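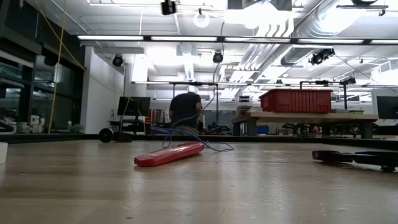

Iqra Afridi asked whether the policy is learning the red part or just learning the diagonal, and she would like the start pose shuffled before we train on any more of it.

June 4, 2024. Fair point. The 900 demos from April nearly all start with the part on a slant. Retrained on 200 picked for spread of angle, same 3,000 steps. Loss comes out a bit higher - expected with the smaller set. Rollouts on the slanted start go first so we have a baseline, then the square-on ones.
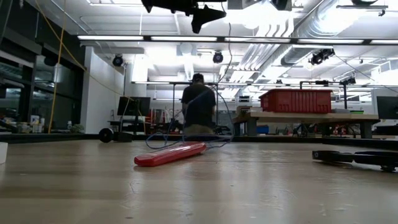
Photo: Cornel Bogdan

Blue cable stays on the table for both sets. Masking it in the input is a separate run, Sadia has the script.

To do: 100 rollouts per start pose, log grasp point along the part, send the Kundis split to Uzma.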